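机器什么时候才肯替我洗碗

每隔一阵子，就有人把同一类链接发到我手机上，配一句“你看，快了”。点开是一只机械手在叠毛巾，或者拿杯子，或者把水果从一处挪到另一处。底下的评论分两派，一派说保姆要失业了，一派说自己今晚就想下单。我两派都不是。我在厨房里站了大半辈子，又在工厂的包装线旁边站过几年，对“快了”这两个字有一点过敏。

先看看这类活儿到底长什么样：贴了蓝胶带的平面，木架子，一只盘子，盘里一个橘子。
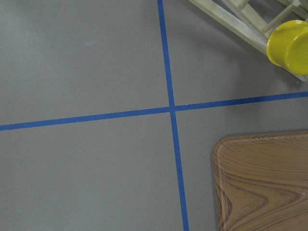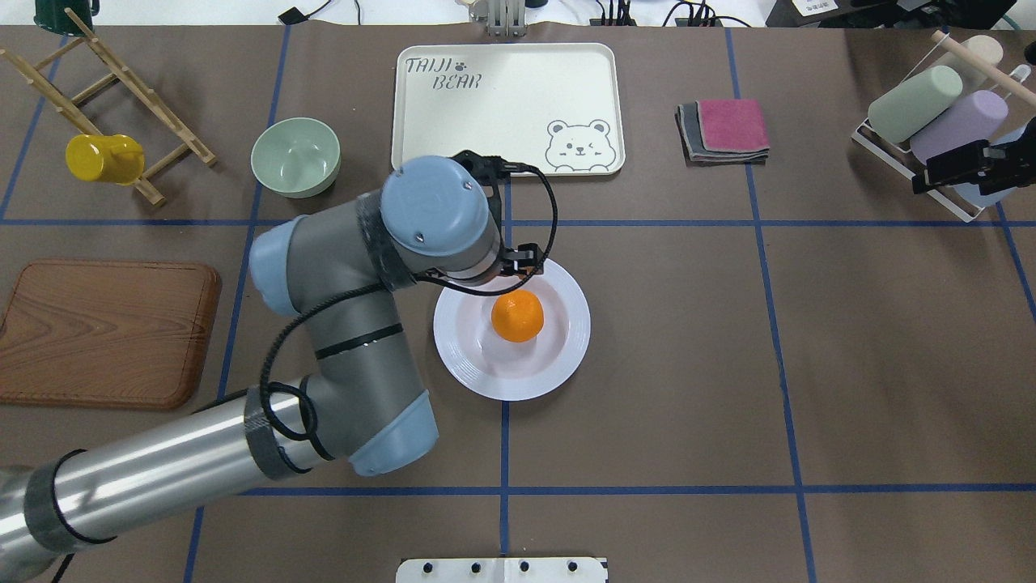

一、桌子已经替它收拾过了

我看这种桌子，最先注意的总是胶带。蓝色的胶带把台面分成一块一块，碗在一块里，叠好的布在另一块里，托盘、架子、砧板各有各的地方。哪家的厨房是这样的？我家的台面上，酱油瓶挨着没拆的快递，快递底下压着水电单，水电单上有一圈茶渍。要在这上头找一个橘子，得先把锅盖掀开。

做这一行的人会说，分格子是为了方便摆放和比较，以后自然会撤掉。我信他们是这么打算的。可是撤掉以后还灵不灵，是另一道题，宣传的时候却常常当成同一道题来讲。一个孩子在画好线的操场上会走直线，你不能就此放他去过马路。

再说东西本身。盘子是圆的，橘子也是圆的，颜色鲜亮，放在盘子正中，夹子从上面下来，位置正好。我不是说这不难。让两根黑手指去捏一个橘子，捏轻了会掉，捏重了出水，中间那点分寸，我完全想得出有多磨人。我要说的是，家务里最费神的部分，在橘子摆上盘子之前就已经由人做完了：有人洗了盘子，有人把毛巾叠齐，有人想好了杯子挂在哪里。

二、杯子挂上去，不等于碗洗完了

单个的动作和一件家务之间，隔着很长一段路。这段路平时看不见，因为我们走得太熟。

拿洗碗来说。先要判断哪些碗算脏。昨晚喝过白水的杯子算不算？各家不一样，我和我先生之间就不一样。然后倒剩菜，倒之前要想一想这半碗汤还留不留。油碗和不油的碗分开，筷子泡着，铁锅不能泡。水热起来之前那一段冷水，我母亲一定要接在桶里浇花。洗到一半电话响，手在围裙上擦一把，回来还记得哪只已经过了清水。最后才轮到挂杯子。

机器现在常练的就是最后这一下。把黄杯子的把手套到木架的横档上，练一百遍，成功率画成曲线，往上走，很漂亮。我没有理由怀疑那条曲线。可它说的是“挂杯子”这一件事，到了标题里就变成“会做家务”了。

我有个老同事叫 Lionel Royer，以前在 Courtois 管包装线，最烦听人讲“动作”。他的说法是，线上的活儿只有一小半是动作，剩下的是收拾意外：纸箱受潮发软，胶水头堵了，换班的人把托盘码反了方向。他们厂里后来上过一台装箱的机械臂，型号我忘了，供货的是 Zireck。正常的时候它比人稳得多，一个班下来不抱怨腰疼。纸箱一软，它照旧往里怼，怼扁了就停下来亮灯。旁边于是要站一个人，专门等它亮灯。那个人的工资比原来装箱的时候还高了一点，因为得会看屏幕。

Lionel 并不反对那台机器。他反对的是验收单上写的“节省人力 2 名”。两个人是从装箱工位上少掉的，一个去等灯，另一个去挑软纸箱，不让它们走到机器面前。

三、“能不能”问得太宽

朋友 Tzu-hsuan Au 比我乐观，我们为这个吵过好几回。她在 Lirnuseo 做过一段产品，见过的演示比我多。她的意思是，我总拿整个厨房去压一只夹子，不公平；洗衣机也不会收衣服，照样把几代女人从搓衣板前头解放出来。

这话我得认一半。洗衣机确实是好东西，好到我们忘了它是机器。可洗衣机之所以成，恰恰在于它没有学人搓衣服。它给自己造了个桶，让衣服进到桶里来，桶里的事它说了算，桶外的事一概不管。洗碗机也是这个路数。这些机器从来不号称“会做家务”，它们说明书上写得很老实：请先清除食物残渣，请勿放入木制品。

如今两根手指的这一类走的是相反的路。它要到人的桌子上来，用人的盘子，碰人的橘子。这个志向大得多，我甚至有点敬重。但志向大，账就得按大的算。你说自己是桶，我就只看桶里洗得干不干净；你说自己是一双手，我就要问这双手见到打碎的玻璃怎么办，见到猫跳上来怎么办，见到我婆婆把药片搁在碟子边上怎么办。

Tzu-hsuan 说这些都可以慢慢教。我问她慢慢是多慢，她说这种问题没有意思。我觉得很有意思，因为商家是要我现在付定金的。

四、三十分钟和一只手

去年 8 月，我给自己记过一笔账，连着几天晚饭后看钟。从最后一个人放下筷子，到灶台擦完、抹布晾起来，平均 30 分钟，请客那天 60 分钟。这里头真正“拿起来放下去”的时间并不长。长的是走来走去，是站着想一想，是发现洗洁精没了去柜子底下翻。

假如来一台机器，把拿和放都包了，每只碗花的时间是我的好几倍，那也未必不行，反正它可以夜里慢慢干。我愿意接受慢。慢不是我挑剔的地方。我挑剔的是要不要人看着。只要还得有人在旁边站着，防它把碗放到桌沿外头，这三十分钟就没有省下来，只是从洗碗变成了监工。监工比洗碗累，洗碗的时候我至少还能听广播。

所以我现在看演示，只问几件很土的事。东西是谁摆的？摆歪一点行不行？做完以后谁复位？出了岔子它自己知道不知道？最后这个最要紧。人把杯子挂歪了，手上是有感觉的，眼睛也会回头瞟一眼。机器松了夹子，杯子掉在地上，它若是还心满意足地去拿下一只，那我宁可它从来没学会。

这几个问题，演示的人大多答得出来，而且答得挺诚恳。不诚恳的往往是转述的人。实验室里说“在这张桌子上，对这几样东西”，到了公司新闻稿里少了半句，到了亲戚群里就只剩“快了”。

五、车间可能先到，家里要再等等

若真要我押注，我押车间。车间可以为机器改自己：地面刷平，料盒统一，灯光固定，闲人不许进。Cirner 给客户做分拣，干脆把料盒全换成一个尺寸，机器的日子立刻好过了。这跟在桌上贴蓝胶带是一个意思，只不过工厂贴得起，也愿意贴。工人不会为了料盒换了颜色跟老板闹离婚。

家里不行。我不会为了一台机器把祖母的豁口碗扔掉，也不会要求客人把用过的杯子放进指定的格子。家之所以是家，有一部分就在于它乱得有道理，而那个道理只在住的人脑子里。厨房抽屉里那卷橡皮筋为什么和剪刀放一起，我说不出来，但谁动了我就知道。

我听过一种主张，说以后的房子会反过来迁就机器，碗柜统一高度，杯子统一把手，餐具上都带记号。这也许真会发生，汽车来的时候街道也改过。只是到那一天，请把改厨房的钱和力气一起算进机器的价钱里，别又说成是白送的。

还有老人家里。常有人拿这个来堵我的嘴：你身体好，当然挑三拣四，手抖端不住碗的人可等着呢。我母亲晚年手就抖得厉害，我知道端不住碗是什么样子。正因为这样我才更不肯松口。她要的是有人在碗快滑下去的时候伸手，要的是药和水一起送到，水还不能烫。拿一个在空旷桌面上抓橘子的本事去对她说“快了”，我说不出口。哪一天有机器能稳稳当当给她那样的人剥好一个橘子，一瓣一瓣放在碟子里，筋也撕掉，我第一个排队，贵一点也行。

在那之前，链接还是可以发给我，我都会点开看。有的拍得确实好看，做的人也一定熬了不少夜。我看完，把手机扣在窗台上，去把锅刷了。锅底糊了一层，得先用小苏打煮一会儿。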